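# Our arm and the door, part 2

On Wednesday I stayed in the lab room until they turned off the lights in the corridor. I promised in the last post that I will write more about the project, so I am doing it now, with tea.

For the new readers: I am in the student robotics club at Postton, and our team is called Andora. We are two people. Our task for this semester is a door. It looked to me like a small task when we chose it. In the simulator the arm stands on one side, the door is in its frame, and the arm must learn to move the door by itself. We have no real arm until June, when the club at Brosberg will lend us theirs, so all our work is in simulation.

My part is the reward function and also the cameras. My teammate does the training scripts. We save views from outside and from the gripper, and I look at them in the evening when the numbers in the log don't explain enough to me. I put four of them here.
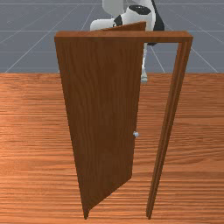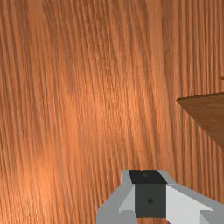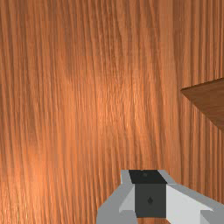
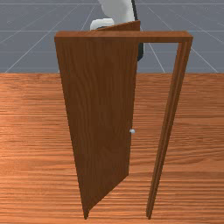
*The first and the last are from the outside camera, the two in the middle are from the gripper.*

I have now 1,338 episodes saved on my disk and I must delete many of them, but I am a little sentimental about it.

The biggest problem this month was my reward. At the beginning I gave points for the distance between the gripper and the knob, and a big bonus for the angle of the door. The arm found a way to collect the distance points and wait. It stayed near the knob until the time was finished, very calm -- and the score was good! I lost one full weekend before I understood that the score was good for the wrong reason. Now the distance points become smaller after the first seconds, and the bonus grows slowly with the angle. It is better, but the curve still jumps up and down.

The second problem is speed. We can run 8 simulations at the same time on the club computer, and when the other team (they are called Cortés) uses it too, everything becomes very slow. We made a timetable on paper and put it on the wall. I have the nights, because I don't like to wake up early anyway.

Next I want to change the friction of the hinge a little in every episode. I read that this helps when you go from simulation to a real robot, and I want to see it with my own eyes. I also need to write the report for the club, 2 pages, and I have only the title -- so if somebody knows a good way to draw a training curve which jumps so much, please write it in the comments.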